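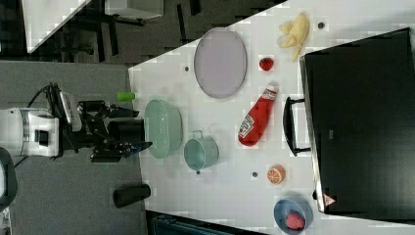
Clearing table, parallel gripper at the near edge. Toy kitchen set, oven at the far side.

19 August 2018
Clearing task, notes

Tien-fu Man asked for a straight answer on whether the arm can clear a table after a meal, for the Skavilthorpe write-up. Short version: single objects, mostly yes. A whole table without somebody on the stop button, no. Longer version below so I don't have to reconstruct it next month.

Setup as in June except for the fingers. Old pads were worn smooth at the tips and were replaced with the Hosoda set. Closing speed left alone. Grip force limit dropped one step after the bowl incident. Planner is Lollura, same build as before, table height re-entered by hand.

Task definition, for anyone reading this cold: food goes in the basket, dishes get stacked, the bottle is stood upright. Oven stays shut and untouched. An item counts as done if it is released inside its target and stays there. Touching the oven handle ends the run.

Budget is 900 s per run. Tien-fu does the same table by hand in well under a minute, and he wasn't hurrying. Keep that in mind when reading anything that follows.

By object:

Strawberry. Fine. Small, but the textured surface holds and the approach from straight above is clear on all sides. The only losses were from closing off center, when it shoots out sideways.

Banana. Depends on which flap the fingers land on. With the peel spread there is no single good axis, and the grasp scorer changes its mind between frames. Picking a heading once and sticking to it helped more than any tuning did. Should have tried that first.

Orange half. Cut side up it is a low dome on a flat table. Fingers have to come down nearly to the surface, and the clearance I set for safety is larger than the part of the orange worth gripping. Reduced clearance, got the orange, scraped the table. Put clearance back.

Steak in the bowl. Two problems stacked. Rim blocks one finger unless the wrist turns, and the wrist turn is slow near that side of the table. When it does get a grip, the bowl sometimes comes along.

Plate. Not solved. Flat, wide, nothing to get under. Sliding it to the table edge and pinching the overhang works in principle, and Tosetti's group reports doing it with a softer finger. Ours pushes the plate and then loses track of where it went. Skipped for the timed runs, so every full-clear number we have is a clear minus one plate. This must be stated wherever the numbers go.

Pot. The loop handle is the obvious place to grab and the wrong one. The pot swings. Rim grasp opposite the handle is steady.

Ketchup bottle. Pick is reliable when it lies on its side. Standing it up is a different job - needs a regrasp, and the second grasp is made blind because the gripper covers the label and the cap at once. Too close to the oven handle for comfort as well. Added a keep-out box around the handle, which costs reach but stopped the aborts.

Logs: run 7 is the clean one, use that for the plots. Discard everything before log index 2260, the clock was off. Camera exposure fixed at 200 for all timed runs. The auto setting hunted whenever the gripper passed over the white tabletop.

On the actual question. Grasping is no longer the slow part, plate excepted. Most of the time goes to deciding what to do next and to backing out of moves that were fine until the last few centimeters. A person does those while reaching for the next thing. I would not promise a kitchen on this. I would promise sorting of known items onto a known surface, with someone in the room.

To do:
- plate: try a thinner lower finger, ask Tosetti about pad material
- log wrist heading at grasp time, currently missing
- real dishes, wet. Tien-fu wants this before the write-up, I want it after
- check pad wear again before the next timed set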